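Drumier sock yarn gets shorter, price stays put

February 9, 2026

Knitters who buy Drumier's four-ply sock yarn may want to check the label before casting on. The firm has cut the length of its standard ball by 12 metres, and the shop price has not moved.

Drumier says the change came in with a "softer, rounder" spin in December. Perhaps it did. Jin-sol Joo, who teaches sock knitting in the back room at Mornetti, has tried both versions and can't feel much of a difference. "I ran out at the toe," she said. "I hadn't run out at the toe before."

A petition asking for the old length has around 600 names. Drumier has answered with a voucher worth three pounds, good only on orders placed through its own website, and a promise to "listen". It has not said whether patterns sold under its name will be rewritten for the shorter ball - several still ask for just one.

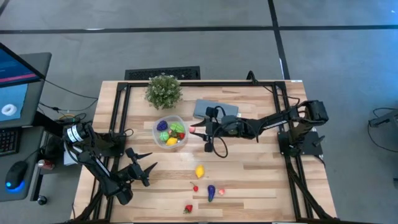 A clear plastic bowl on a wooden tabletop.

Tsutomu Tanabe, who designs for rival label Nosulero, said his firm had no plans to follow. Readers may remember Nosulero saying much the same about its prices.

The old balls carry shade codes ending in 711. Mornetti still has a few in grey and mustard.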